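We use cookies to improve your experience. Accept / Manage

The postie who covers Forneck has walked the same 206 letterboxes since April and has opinions on most of them. "People spend 3,000 bucks on a front door," she says, "and then the mail slot's at ankle height."

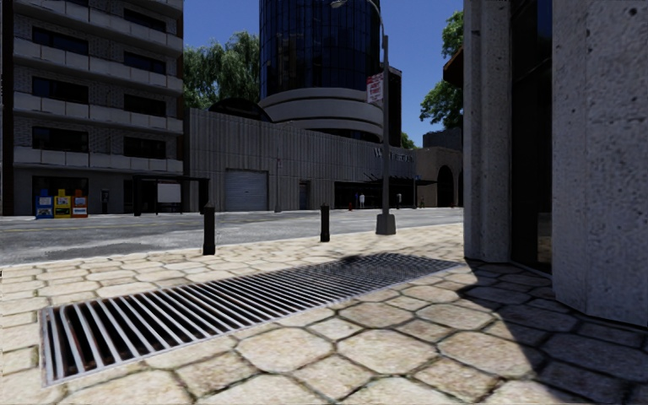
She is kinder about dogs. The worst bite of her career came from a budgie — she'd been asked inside to sign a birthday card.

Does anyone still write letters? "Nans. And blokes arguing with the council."

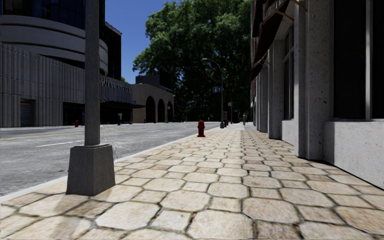
Her knees have about 2 years left in them, she reckons, and after that she'd like a desk. "A low one. With a slot in it."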